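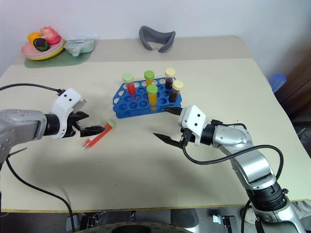 Blue plastic tube rack: can it be cleaned with boiling water, and how do I stop tubes going missing?

Posted in: Science rooms and hobby labs
Viewed 2874 times

I look after the shared bench at a small water testing group in Leltport. We have a blue plastic test tube rack, the ordinary sort with rows of round holes, and it lives on a big cream table that everyone uses. Two problems.

First, there's a chalky film building up inside the holes. I think it's from our tap water, which is very hard. Can I pour boiling water over the rack or will it warp? There's no marking on it that I can find, so I don't know what plastic it is.

Second, we keep finding loose tubes lying on the table beside the rack. A few have rolled off and broken on the floor, which is a pain to sweep up. Is there a cheap way to stop this? I'd like to keep the table we've got.

Velside bench

leltport_rinse

If you don't know the plastic, don't use boiling water. Some racks are polypropylene and will take an autoclave, but plenty of the cheap ones are polystyrene or something like it and will go soft and twist. Once the top plate bows, the holes don't line up and the tubes sit crooked.

For scale I use plain white vinegar mixed half and half with warm water, at 50 degrees at the most. Put the rack in a tub deep enough to cover the top row of holes and leave it for an hour. Then go through the holes with a bottle brush, the narrow kind sold for baby bottle teats. Rinse it twice under the tap and stand it on its end on a towel so the water runs out. Ours takes overnight to dry properly, and longer in winter.

Take all the tubes out first, including any empty ones. Don't mix the vinegar with bleach, and if the rack has had bleach on it lately, rinse that off well before you start.

If the film is still there after two goes it may not be scale. Old label glue looks much the same and needs warm soapy water and a fair bit of rubbing.

Kikport shed

Just buy another one. They're cheap.

nadar_hobbylab

On the rolling tubes, we had the same trouble on a smooth table and fixed it with a strip of non-slip drawer liner. Cut it a bit wider than the rack and long enough to leave a hand's width spare at each end. A tube put down on the liner mostly stays where it is. It washes in the sink and you can replace it when it gets grubby.

Also check how many tubes you have compared with holes. We had 72 tubes and a rack for 50, so of course there were always some lying about. A second rack fixed most of it.

Keep the rack near the middle of the table or further back, and put tubes down pointing towards the front edge so they roll sideways if they roll at all. If you can't find drawer liner, a folded tea towel does the job but it gets wet and has to be changed every day.

Velside bench

Thanks. Did the vinegar soak on Wednesday and most of the film came off. The corner holes need another go. I'll pick up some liner this week and count the tubes.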